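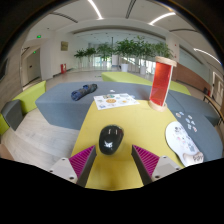
Kesness Glossy Mouse, Black
Updated June
By the Kesness product desk

The Kesness Glossy is a plain oval computer mouse with a smooth black shell and a small white logo low on its back. It has a left button, a right button and a scroll wheel that clicks. We have sold it for six years, and apart from a better wheel in the second year it has stayed the same.

It is a medium-size mouse. Most adults can rest the whole palm on it with the fingertips just reaching the front of the buttons. People with large hands usually hold it with the fingers arched, and some of them find it short. If you are coming from a big sculpted mouse, expect a week of getting used to it. The shape is the same on both sides, so it works in either hand, and the buttons can be swapped in your computer's settings.

Wireless or wired

There are two versions. The wireless one, stock number 534, comes with a small USB receiver that stores in the battery compartment. The wired one is stock number 533. The shells are identical and so is the sensor. Please check the number before you order, as returns for picking the wrong one are the most common kind we get.

The wireless version takes one AA battery, included. There is a slide switch on the bottom. The mouse goes to sleep by itself after 13 minutes and wakes when you click. Moving it will not wake it. If you carry it in a bag, use the slide switch, or the buttons will get pressed and run the battery down.

Surfaces

The sensor is optical and tracks well on painted tabletops, bare wood, paper and cloth. It does poorly on clear glass and on mirrors. A strongly patterned surface can make the pointer jump a little at low speed. If that happens, try a plain pad or turn the pattern a quarter turn.

You do not need a mouse pad with it, but a pad keeps the feet from wearing and is quieter at night. If you use one with a raised wrist rest, set the pad so the rest sits under your wrist and leaves the mouse free to move. A rest placed too far forward bumps the back of the shell.

Keeping it clean

Gloss shows fingerprints. A dry microfiber cloth takes off most of them, and a slightly damp one takes off the rest. Do not use window cleaner or alcohol on the shell, which will go cloudy. The feet can be wiped with anything mild.

Stickers hold well on the shell, but paper ones leave glue when they come off. Vinyl stickers peel cleaner. Keep them clear of the wheel and the sensor opening. A sticker on the seam between the buttons will make both of them stiff.

Buying for a classroom or office

Cartons hold twelve. We ship from our Coltthorpe warehouse within two working days. Orders for schools can be invoiced. The Jadia pad in gray is the one we usually send with larger orders, and it can be added at the same checkout.

Spare feet and battery doors are kept in stock for both current and older units. The Murthy replacement feet, sold as a set of four, also fit, but they are slightly thicker and make the mouse glide faster.

Warranty is two years. Keep the receipt or the order email. Damage from spills is not covered.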